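Section 6: Placing Your Kinico Leak Sensor

Your Kinico finds water on floors. It does not find water anywhere else, so where you put it matters a good deal more than how nicely you ask it to work.

1. Pull the paper tab from the battery door. The light blinks twice. If it blinks forever, see Section 2.

2. Wipe the floor where the sensor will sit. Dust bunnies are poor conductors and worse neighbors.

3. Set the sensor flat, metal feet down, near whatever you trust least. For most homes that means the toilet, the water heater, or the washer hose you have been meaning to replace. 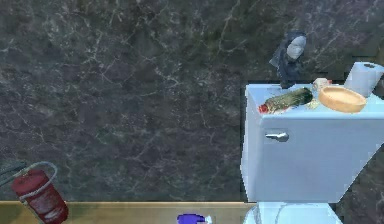 4. Hold the button until you hear a chirp, then open the Etell app and choose Add Sensor. Type the last three digits on the label. Ours says 444. Yours will not.

5. Test it with a damp cloth. The alarm is 56 decibels on Low and considerably less polite on High.

CAUTION: Do not test the sensor by dropping it in a bucket. It will detect the water. It will then retire.

NOTE: Thick rugs hold water for more than an hour before sharing it with the sensor. Keep the unit on bare floor.

6. Place a second sensor along a wall in the next room. Water travels, usually toward the things you like. 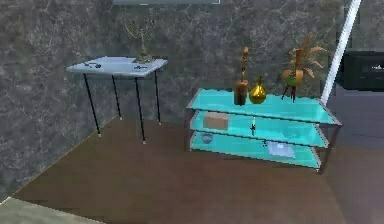
Fig. 6-2. Side table and glass shelving on a wood floor.

7. Replace the battery every November, or when the chirping starts at 3 a.m., whichever you notice first.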